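README: Basesero two-arm table kit, bin placement set

This folder holds the recordings and notes we made while trying out the Basesero two-arm table kit. Basesero sells the kit as one unit: two small arms, a table, walls, cables, and the Nodach control software. We paid for it and set it up ourselves. The notes cover both the data and the kit, as most people who asked for one also asked about the other.

What is in the set

The set has 929 episodes. Each episode is one attempt at a short tabletop task with a blue plastic bin standing between the arms, toward the back wall. Small items are picked up by either arm and placed in the bin. Some episodes stop before anything is placed, and we left those in. 104 episodes are marked as failed in the index file. A failed mark means the operator gave up or the software stopped the arms.
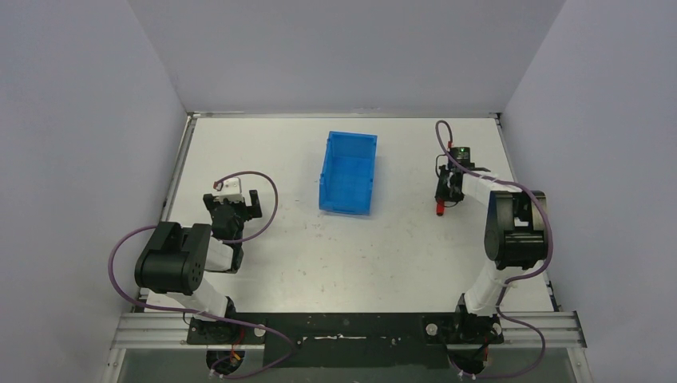 Folder layout

episodes/ has one subfolder per attempt, numbered from 0001
index.csv lists episode number, task name, arm used, and result
calib/ has the camera and arm calibration files
notes.txt is the running log from setup through the last session

Joint positions and gripper values are saved in the same file, with one row per time step. Left arm columns come first. Video is stored next to it under the same episode number. If a video and its joint file differ in length, trust the time stamps and ignore the row count.

Kit notes

Assembly took one person most of an afternoon. The arms bolt to a long black plate at the front of the table, and that part was easy. The bolt pattern on the plate matched both bases on the first try. Getting the walls to sit square took longer, and the printed guide skips a step there. Fit the back wall before either side wall.

The cables are the weak point. They run along the outside of the arm links in wide loops, and the kit comes with only a few clips to hold them.
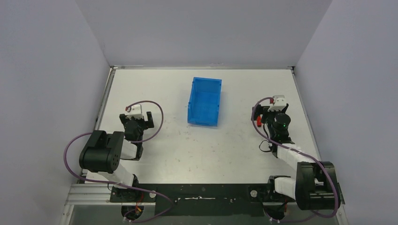
We ended up ordering a second bag of clips from Gerkik, same size as the ones in the box. Check each loop before a long session, with the arms moved by hand through their full reach. If a cable pulls tight at the wrist, give it more slack at the shoulder.

The tabletop is white and picks up gray scuffs. We wipe it down but don't try to get it spotless. If you train on this data and test on a brand new table, expect the background to look a little different.

Software

Nodach starts both arms from one command and writes the files in the layout listed earlier. It crashed 7 times over the whole project. Each crash lost the episode being recorded and nothing else. Run the homing step again after a restart, even if the arms look like they are in the right place.

The Iyer converter reads the episodes folder without changes. It works through 200 episodes at a time by default, so set the batch option lower on a machine with little memory.

Known problems

Episode numbers have gaps where crashed recordings were removed.
The arm column in index.csv is blank for some early episodes.
The April sessions use an older calibration file, kept in calib/old.
Task names are not spelled the same way throughout. Lowercase them and strip spaces before grouping.

Use

Free for research and teaching. Please keep this file with any copy you pass on. Send corrections to the index as a patch against index.csv, with the episode number in the subject line.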